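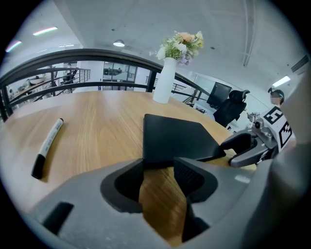
Wedenstead Hall: February walk-round, with comments

Filled in by Ulises Giraldo on Saturday morning, starting at the front door and going clockwise as usual. Comments are mine and I'm afraid they have grown again!

1. Front entrance and porch
OK. The mat has been stuck down properly at last, and thank you to whoever did it, it looks very neat. The outside light comes on at dusk but takes its time.

2. Fire exits
Main hall: OK, both doors open fully with one push.
Back corridor: NEEDS ATTENTION. The folding chairs have crept back in front of the door. I moved them to the store, and I would be so grateful if the Saturday groups could put them there too (I know it's a longer walk, and I know it's cold in there).

3. Extinguishers
OK. Pins and seals in place, needles in the green. The kitchen one has been hung back on its hook. Service label is still in date.

4. Tables and chairs
Mostly OK. I ran my hand along the edges of all the wooden tables, which is the only way to find splinters, and came away unharmed. 2 chairs have loose back legs and have been taken out of use with red tape round them. Please don't take the tape off, even if you are short of a seat for the quiz.

5. Kitchen
Kettle lead: OK.
Fridge: four degrees at 9.30, very good.
Cupboard under the sink: NEEDS ATTENTION. There is a slow drip from the joint on the left. I've put a washing-up bowl under it and rung Gkikas, who hope to come on Thursday. If you use the kitchen before then, do please empty the bowl when you leave.

6. Heating
OK. The boiler went off and came back on when asked. Meter reading 1642. The radiator by the stage is still only warm at the top, and wants bleeding, but I couldn't find the key. Has anyone borrowed it?

7. First aid box
Plasters low, eye wash out of date. Replacements ordered from Stirna, order 561.

8. Car park
Not checked, too icy to do it justice. I gritted the path to the door and will look at the potholes next time.

Signed: U. Giraldo
Carried forward: items 2, 4, 5, 6, 7 and 8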